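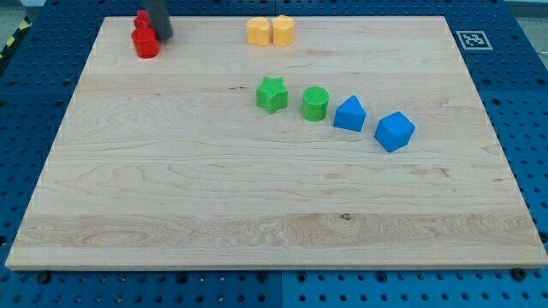

A loose board ought to be heavier than anything that will be set down on it, Kimie Sekiguchi has argued, and a board that can be picked up with one hand will sooner or later be knocked across the table with one elbow. Other writers on bench work put less weight on mass and more on flatness, but the remark is often repeated in shop manuals.

A **loose board**, also called a **top board** or **lay-on board**, is a flat slab of wood placed on a table or bench without being fixed to it. It gives a closed, even surface where the table itself is perforated, slotted, ribbed, or too easily damaged. Loose boards are used for sorting and stacking small parts, for setting out blocks and cylinders, for light assembly, and for drawing and marking.

## Terminology

In furniture making, "board" usually means sawn lumber that has not yet been made into anything. A loose board is a finished article, with its faces planed and its edges squared. It differs from a bench hook, which has a lip that catches the edge of the bench, and from a cutting board, which is expected to be scored by knives. The term "sacrificial board" is kept for a piece meant to be drilled or sawn into and then thrown away.

Omprakash Rastogi's handbook *The Plain Bench* uses "slab" for any board with a visible thickness at its edge and "sheet" for anything thinner. The distinction has not caught on widely.

## Use on perforated tables

Perforated tables are made of metal panels punched with rows of evenly spaced holes. The holes accept bolts, pins, and clamps, and let dust and small chips fall through. They also swallow screws, let narrow pieces tip, and leave a pattern of bumps under paper. Where two panels meet there is a seam, and the two sides of a seam are seldom at exactly the same height.

A board laid over the panels bridges both the holes and the seam. It is normally cut smaller than the table so that a margin of the perforated surface stays open on every side for clamps, labels, and reference marks. The blue table at the head of this article has such a margin, with a panel seam running out from under the front of the board.

Screw heads standing above the panels have to be avoided or sunk. A board resting on even one raised head will rock. Some users trim the board to sit between the fixings, while others cut shallow pockets in its underside.

## Wood

### Species

Pale hardwoods with fine pores are the usual choice, especially maple, beech, and birch. Small colored objects are easy to see against them, and the close surface does not hold dust. Maple is the hardest of those in common use and the most expensive in many places. Softwoods such as pine are cheap and light but dent under a dropped tool.

Dark woods are less common. Walnut is pleasant to work on but hides black screws and gray fittings.

### Grain and figure

Grain in a flat-sawn board runs mostly along its length, in streaks that widen and narrow where the saw passed through the growth rings. Wavy or rippled patches are known as figure. They come from fibers that did not grow straight, and they reflect light differently from the wood next to them, so that they seem to shift as the viewer moves. Figure makes planing harder. The blade tends to lift small chips where the fibers turn upward, and figured boards are often finished with a scraper or sandpaper.

Knots mark the place where a branch joined the trunk. A small tight knot does no harm in a loose board and may be left near the middle. A loose knot is drilled out and plugged. Dark lines along the grain may be mineral streaks, which affect color only.

## Dimensions

There is no standard size. Makers tend to follow the tables their customers already own. The Levau pattern, sold mostly to schools, is 36 inches long and comes with square corners. The Oda pattern is the same length with the corners rounded. Both are made from strips glued edge to edge, a method that keeps a wide board flatter than a single plank would be.

Thickness matters more than length. A board 2 inches thick stays flat for years but is awkward to lift, and thinner boards are often stiffened with battens underneath. Battens raise the board off the table and leave a gap at the edge where pencils roll in.

## Pieces used with the board

In teaching rooms and assembly practice, loose boards are commonly paired with sets of solid or hollow plastic pieces in strong colors. Red and yellow are preferred for contrast with pale wood. Upright cylinders, with flat or rounded tops, are used for exercises in placing and spacing. Blocks are used for stacking, for lining up edges, and for setting two faces side by side with as little gap as possible.

The Starik set has 8 shapes and was sold for many years in a wooden tray. The larger Miluton set holds 196 pieces. Raluca Gavrilă's teaching notes recommend putting out only a handful at a time and keeping the rest off the board, on the grounds that pieces crowded together fall together.

Glossy plastic slides more readily on a varnished board than on an oiled one. Where pieces must stay put, a thin coat of oil or wax rubbed well down is the more common finish.

## Finish and care

Loose boards are oiled, waxed, varnished, or left bare. Bare wood takes stains quickly, though it can be sanded clean again. Varnish resists spills but chips at the edges, and the chips are hard to mend without stripping the whole face.

Both faces should be given the same finish. A board sealed on top and bare underneath takes up moisture unevenly and cups, usually in the first heated season. In cold climates this shows by February, when indoor air is driest. A cupped board may flatten if it is turned over and left for several weeks.

End grain dries faster than the faces and is the first part to split. It is commonly sealed with an extra coat. Kha Bạch advises against storing boards on end against an outside wall, and Emiko Onishi's care sheet gives the same warning for boards kept near radiators.

## See also

- Bench hook
- Flat-sawn lumber
- Pegboard
- Wood figure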